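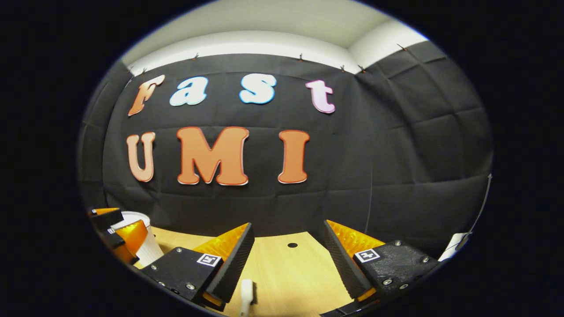

What size of bowl do you need for scooping out dry stuff at the table?

Smaller than you'd think, as long as the rim is wide enough to grab with one hand while the other hand is busy with the scoop.

I've been on a bit of a bowl kick since May (ask my cupboards!). It started when we moved the pale table out of the spare room and I decided all my scooping jobs would happen there: lentils, birdseed, the fertiliser pellets I swore I wouldn't bring inside again. My old Sjöberg mixing bowl holds far too much and weighs a ton, and I was forever chasing split peas along the floorboards. So off I went to Zidell and came home with 2 light ones and a scoop for less than the price of lunch.
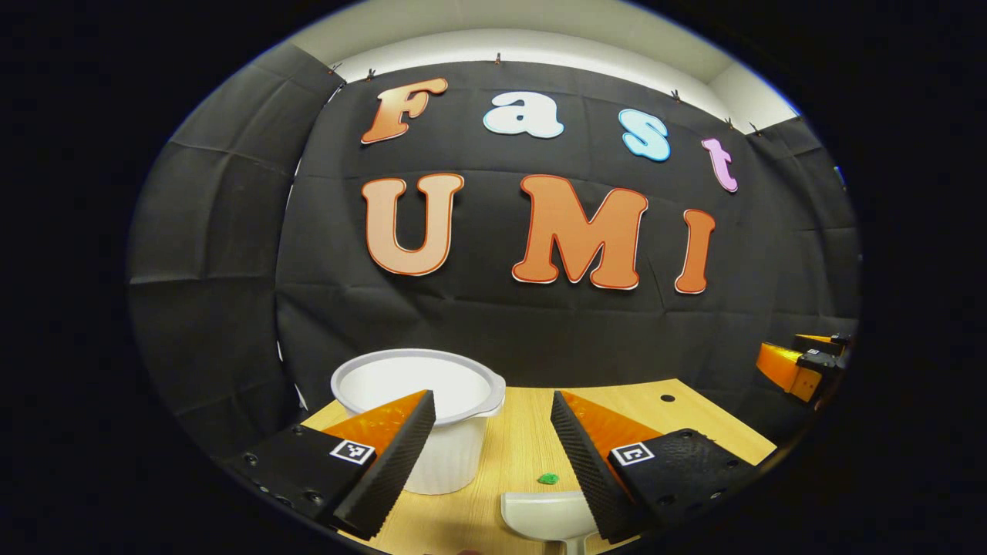

Plastic was never my favourite, I'll admit, and I did have my eye on a lovely stoneware set from Matenora until I saw it was $145. But I've come right around on the cheap stuff. It's light, it rinses clean, and I don't wince when it hits the sink. A white bowl with a rolled rim and a little flat tab sticking out the side is pretty much my ideal shape now, and a shallow white scoop is plenty for small amounts. Pale wood is handy too, because one tiny green lump on it is bright enough to spot straight away, whereas on our dark kitchen bench I'd find it with my sock.

Next on my list is jars. I've got 700 g of red lentils in a bag held shut with a peg and the colour of the peg is starting to annoy me.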